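Ticket 3183: Salinas room, ceiling lights drop out for a few seconds
Site: Zurura, upper floor
Category: Electrical / lighting
Priority: Normal
Opened by: Rostam Mazandarani
Assigned to: Struan Gillies (Predent)
Status: Monitoring

Initial report (Mazandarani)
Lights in Salinas go out without warning and come back on within a few seconds. Happens with people in the room. Both fixtures go together. Wall switch is not touched. Corridor lighting on the other side of the building is not affected. Worst in the afternoon, but it also happened at 9:10 this morning.

There is also a tick from the pipe run when the lights come back. I don't know if the two are related. Attaching what I have of the ceiling.
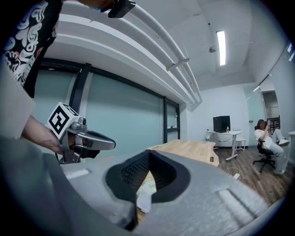 Ceiling in Salinas: pipe run with bracket, long fluorescent fixture lit, sensor to its left.

Reply (Gillies)
Received. Please confirm:
1. Does the dropout follow a period when people are sitting still?
2. Does it happen with the wall switch in AUTO, in ON, or both?
3. Where is the work table relative to the fixtures?

The room is on a Zimus lighting controller. Occupancy timeout should be 20 minutes. If it was reset to the default after the June power work, it will be much shorter.

Reply (Mazandarani)
1. Not always. Twice we were on our feet at the table.
2. AUTO only, so far. I left it in ON for one full afternoon and had no dropouts.
3. Table is the butcher-block top on the glass wall side. Second view attached, with the glass and more of the ceiling.

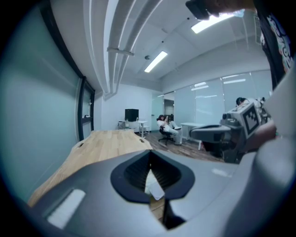 Tabletop beside the frosted glass wall. Pipes overhead, both fixtures lit.

Log entry (Gillies), on site 7:45
Read the controller before changing anything.
Switching events since last reset: 1,497
Of those, logged as occupancy timeout: 1,229
Timeout value: 30 seconds

The value is wrong. It does not explain everything, as a person standing at the table should retrigger the sensor. Walk test done with the timeout left at 30 seconds. Walking anywhere in the room retriggers every time. Standing at the table with only the hands moving does not retrigger reliably. Sensitivity was set to low.

Supply voltage at the fixtures is steady. Tubes and end connections are fine and I left them alone. The tick comes from the pipe bracket. The bracket is not connected to the lighting circuit.

Changes made:
Timeout 30 seconds to 20 minutes
Sensitivity low to high
Counter cleared
Bracket screw tightened by a quarter turn

Repeat walk test passed at the table and at the far wall. Leave the switch in AUTO and note the time of any dropout.

Reply (Mazandarani)
AUTO since this morning. No dropouts up to 5:30. That included a long stretch of close work over the board, arms out and not much else moving, the kind of session that used to lose the lights several times.
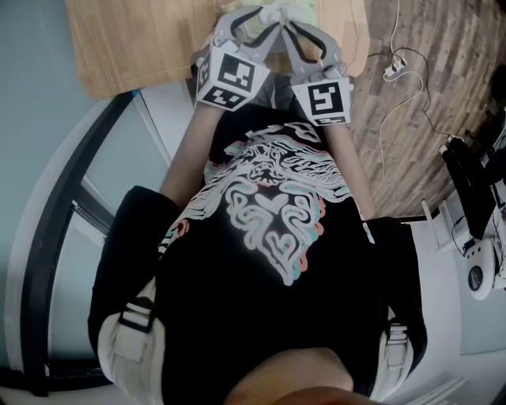
Lights now stay on for a while after the last person leaves, as expected with the longer timeout. The tick is still there but quieter. I heard it once, at 2:15, and the lights did not change.

One request: can the settings be locked? The controller menu opens without a code.

Reply (Gillies)
Code set on the Zimus menu. It will be sent to you separately. Please don't write it on the controller cover.

The tick with no light change confirms it as a separate fault. I've moved it to a mechanical ticket. Most likely the pipes are moving in the bracket as they warm up, and the fix is a liner.

Holding 3183 open until the Saturday counter read. Will close if there are no timeout events logged during occupied hours.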